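Home What's On Visits Open Studios Print Room Archive Contact

Open studios at the Dumlow works: notes from a visit

The Dumlow works holds one open weekend a year, in the first half of December, and lets the public into all three floors. I went on the second day, arriving a little after 10 when the doors opened, and stayed until the light went. What follows is mostly about the printmaking and paper side, as that is what I know, with shorter notes on the ceramics and the painting studios upstairs.

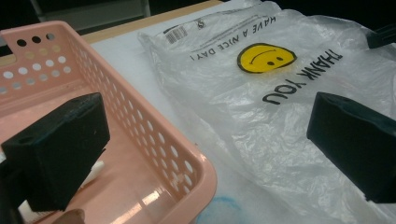
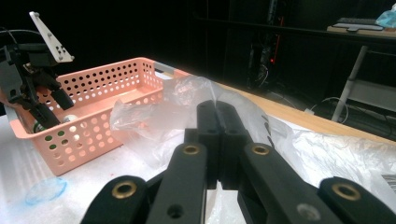 The building was put up as a hosiery warehouse and has the usual features of one: cast-iron columns at close centres, a goods hoist at the north end, and windows on the long sides only. The studio group took the lease in stages, ground floor first. The heavy equipment is all at ground level because the upper floors are timber and were never rated for point loads. Visitors come in through the old loading bay, collect a folded plan and are then left to themselves. Entry is free. The plan is a single sheet printed in two colours on the studio's own stencil duplicator, and the registration on my copy was out by the width of a pencil line, with no harm to its use.

Ground floor: the Tautahi print room

The print room takes its name from the press it was set up to house, a flatbed etching press with a geared drive, known to everyone there as the Tautahi. It has a steel bed, a solid lower roller and a hollow upper one. The working pressure is set by two screws with dial gauges, and a card taped to the frame gives settings for each common plate thickness. Charmaine Zulu ran the demonstrations. She printed the same zinc plate at three pressures, without changing the ink or the wiping, and pinned the results next to each other on the wall.

The lowest setting gave a weak plate mark and broken line in the deep-bitten areas. The middle one was sound. The highest embossed the sheet heavily and squeezed ink out of the aquatint, so that the mid-greys closed up and the blacks spread at the edges. Most of the people watching preferred this third print. Zulu said that most beginners do too, and that the felts wear out in half the time if you let them have their way.

She uses three blankets: a thin sizing catcher against the paper, a thicker cushion blanket, and a woven pusher on top. The catcher is washed after each printing day and the others much less often. I asked about paper damping. The room has moved from soaking trays to a damp stack, with sheets interleaved with wet blotters and left overnight under a board, wrapped in polythene. The claimed gain is evenness. I looked at several sheets from the stack by raking light and found no dry patches on any of them. The drawback is planning, as you have to know the evening before how much you will print.

Ink is mixed on a glass slab laid over white card. Zulu cuts a stiff black with a looser one to get the viscosity she wants and doesn't add oil unless the room is very cold. It was quite cold on the day, and she added oil.

Clean-up is by vegetable oil and rag, followed by a water-based degreaser. White spirit is kept for stubborn cases in a locked metal cabinet. Extraction over the acid bench is by a slotted duct at the back, which pulls fumes away from the face. I would rate this well above the overhead hoods still found in many shared workshops. Copper is bitten in ferric chloride in an upright tank, zinc in a copper sulphate and salt solution in flat trays, and the two benches are kept at opposite ends of the room to prevent mix-ups.

First floor: paper and binding

The first floor is divided by partitions that stop short of the ceiling, so sound carries. The Hirkon bindery occupies the south end. It is a two-person concern, doing edition binding for artists and some repair work. They were showing a run of concertina books made for a painter on the floor above, in quarter cloth with printed paper sides. The squares were even and the turn-ins flat. I opened four copies and one had a slight warp to the back board, which I put down to grain direction in the lining paper. The binder agreed and put it to one side.

Lwazi Potgieter makes paper in the next bay, from cotton rag and flax. He had a vat running, and a queue for it. His beater is a small hollander of the tub type, and he gives cotton far less time in it than flax. The difference was easy to feel in the sheets on show: the cotton soft and opaque, the flax hard, translucent and inclined to cockle. He dries the flax under restraint, between blotters and corrugated card in a stack with a fan blowing through it, which takes out most of the cockle. A few sheets had been left to dry free, and these had shrunk and curled into shapes that sold rather better than the flat ones.

I had a turn at the vat. The mould goes in at a steep angle, levels under the surface and comes up flat, with a short shake in both directions before the water has drained. Mine was thick at one corner. Potgieter's instruction was to stop looking at the deckle and look at the water, and the second sheet was better, though not good. Visitors could leave a name and have their sheet posted on once dry. I left mine.

Internal sizing is by alkyl ketene dimer, added to the pulp shortly before forming. Sheets meant for watercolour get a second surface size of gelatine. He had a swatch book with the same wash laid over unsized, single-sized and double-sized cotton, and it was the most useful object I saw all day. I asked whether it was for sale. It was not.

Ceramics, briefly

The Manard kiln room is in the yard behind the main building and can only be seen by groups with a guide. There are two electric kilns and one gas. The gas kiln was cold and open for the weekend so that people could look at the shelf arrangement and the burner ports. Reduction firings are limited to weekdays under an arrangement with the neighbouring units. The glaze tests hung on the wall on wire, each with its recipe number scratched into the back before bisque firing. The celadons over a dark stoneware body were dull, and the same glazes on porcelain were very good, as one would expect. More of the potters might have put the two side by side for the public, who were asking why one green bowl cost three times as much as another.

Second floor: painting studios

The top floor has the best light and the worst heating. Hanging standards varied a great deal. In several studios the work was hung too high, to clear tables and storage, and in two it was lit by clamp lamps placed so low that the varnish glared from any normal standing position. A set of small egg tempera panels near the stairhead was the best-made work on the floor. The gesso had been scraped and not sanded, which leaves a slightly more open surface, and the artist had left the panel edges bare so that the layers could be counted.

Prices were marked throughout, apart from one studio which had a sign saying to ask. I did not see anyone ask. The most expensive item I noted was a large oil on linen at 455 pounds, unframed, which is low for its size — the stretcher alone was braced properly, with a cross member in both directions and keys at every corner.

Practical points

The goods hoist is not for passengers, and there is no other lift, so the upper floors are reached by stairs only. Toilets are off the loading bay. Hot drinks and soup were on sale on the first floor until early afternoon, and then ran out. Card payments worked on the ground floor and not reliably above it. Parking in the yard is reserved for tenants during the open weekend, with spaces on the street to the east.

The demonstrations in the print room ran on the hour and lasted well under that. Those at the vat were continuous, and the wait in mid-afternoon was about 40 minutes. Anyone mainly interested in papermaking should go there first and do the print room afterwards, where it is possible to see over people's shoulders. The kiln room groups fill up at the entrance desk by late morning.

The print room also takes bookings for supervised press time from February. Plates up to the width of the bed are accepted, edges must be bevelled before arrival, and paper has to be delivered the day before for damping.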